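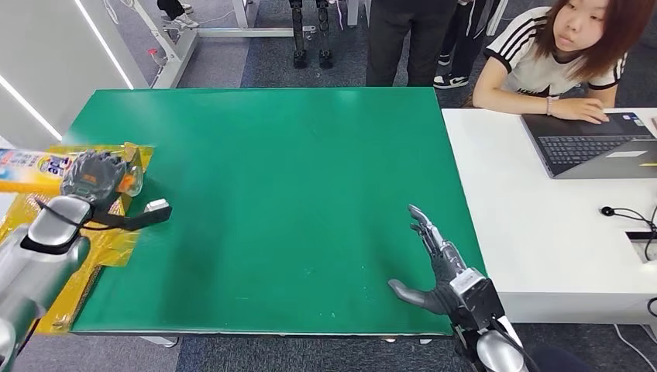 Vesna Stojanovska had written in ahead of the meeting to say that the last minutes made it sound as though the Brirnard hall had closed because people stopped dancing, when what it had done was lose its liquor permit, and could this please be fixed before somebody quoted it. She added that her mother had danced there until the night the padlock went on, in shoes she never forgave.

Dance Hall Circuit History Group
Minutes, 06/04/2023
4 shares | 3 comments

Opening

Meeting opened late, the key to the supper room being in a different town from the supper room. Vesna's correction was read out and accepted. The phrase "declining interest" is struck from the previous minutes and replaced with "loss of permit". Genivaldo Mendonça, who wrote the phrase, asked that it be recorded that he had got it from the council booklet. So recorded. The meeting's opinion of the council booklet is already in the minutes for March and did not need repeating, though it was repeated.

The circuit map

Most of the evening went on the map. The group has been trying to settle which halls belonged to the circuit proper and which were places where a band happened to stop with a flat tyre. Genivaldo's draft has the Jeltari Orchestra starting at Dendar, going inland to Brirnard and coming back along the river. Vesna's has them doing it the other way round, which would mean they played Brirnard on pay night and made some money. Both drafts rest on the same advertisement, torn down the middle.

It was put to the meeting that the bands booked their own runs because the big hotel ballrooms would not have them, and that the map ought to say so in plain words. Migrant outfits with an accordion up front were told there was no call for that sort of thing, then had their tunes pinched by the house band. Agreed without dissent. There was dissent over whether to name the hotels. One of them is still trading and does a roast. Held over.

Vesna reported on the Vukčević bookings ledger, on loan from the family. It gives the door takings for the best season as 3498, with no indication whether this is pounds, people or a telephone number. The handwriting changes halfway through the book, and from there on every band is listed as "the boys", including the one fronted by a woman. Genivaldo will sit down with the family and go through it page by page. He was reminded that last time he came home with a cake recipe and no dates.

The programme booklet

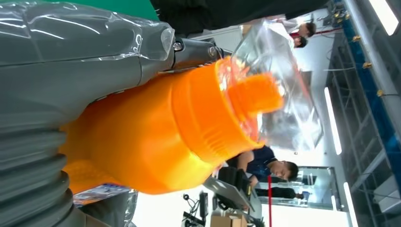
Text for the booklet is nearly finished, apart from the introduction, the middle and the captions. There was a long exchange on whether the Jeltari chapter should open with the band's first night at Dendar or with the bus, the bus being better documented. The bus won. On the cover, Genivaldo wants the colour of the old dance bills, which he remembers as a loud, shiny orange, and the closest anyone came to agreeing with him was over the bottle in the picture, cap and all. Vesna said the bills she grew up with were a sort of brown. It was pointed out that hers had been on a wall for decades. The printer is to send samples of orange, and nobody is to send samples of brown.

Spelling: Vukčević is to carry its accents everywhere, including on the cover. The ballroom signwriters of the day left them off, then left off the rest of the name as well and put up "Vic's Boys". The booklet will show the name as the family writes it, with the signwriters' version mentioned once, in the chapter on indignities.

Oral histories

Four recordings are now complete. The best is with the drummer from the last Jeltari line-up, who talks for the whole of side one about the hills between Dendar and Brirnard and what they did to his cymbals. He also confirms that the bands swapped word on which halls paid, which ones fed you, and which ones would let you sleep on the stage if the weather came in. A bad hall was passed along the circuit faster than a good song. Vesna thinks this is the heart of the whole project and would like it transcribed first. Genivaldo thinks so too, but is worried about the bit concerning the mayor.

The meeting discussed the mayor. The bit stays in. The mayor's name comes out.

It was asked whether anybody had spoken to the women who ran the suppers. They had not. The suppers appear in every interview so far, usually ahead of the music, and the people who made them appear in none. Vesna to start a list. She observed that she had started this list the previous year and would be pleased to find it.

The display at Dendar
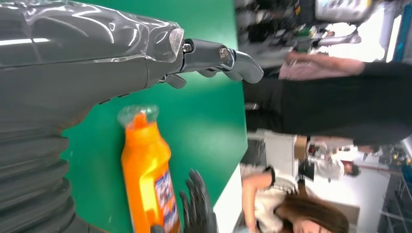
The hall has offered its foyer wall for the opening, and the meeting accepted before anyone could ask what the foyer wall was made of. Posters, the torn advertisement and three record sleeves from the Vukčević shop will go up. Genivaldo proposed wrapping the lot in clear film to keep off fingers. Vesna was against it, on the grounds that film crinkles and throws white glare back at whoever is trying to read, and she referred him to the stuff on the arm in the picture, folds, tape and all. Proper sleeves will be bought instead. Genivaldo asked that his film not be described in the minutes as "sandwich wrap", as it was during discussion.

There was also the question of live music. A small band is willing to play the old Jeltari set list if somebody can supply it. What the group has is the back of a petrol receipt with the words "waltz, waltz, the fast one, supper, waltz". The drummer is fairly sure which was the fast one. He hummed it on the recording, and Vesna hummed it to the meeting, and Genivaldo said that was a different tune. Both versions will be passed to the band, who can sort it out among themselves.

Seating: the foyer and hall together will take about 100, going by the sign, which was painted when people were narrower. No bookings. First in gets the chairs with backs.

Other business

A letter was received asking whether the circuit had ever included jazz. Reply to say yes, on the nights when it was advertised as something else.

The hotel that does the roast has offered to sponsor the booklet. After a silence, the offer was held over alongside the question of naming it.

Actions

Genivaldo: ledger, orange samples, second opinion on the fast one.
Vesna: supper list, transcription, sleeves, a firm word with the council about the booklet.
Both: agree on which way round the map goes, in private if possible.

Meeting closed when the hall lights went off at the timer. The next meeting will be at Brirnard, permit or no permit.

3 comments | Share

Related items
Minutes for March: the council booklet, at length
What the drummer said about the hills
Reading a bookings ledger when the bookkeeper had opinions
Vukčević records: the shop, the label, the back room
Supper at Dendar: recipes wanted, names wanted more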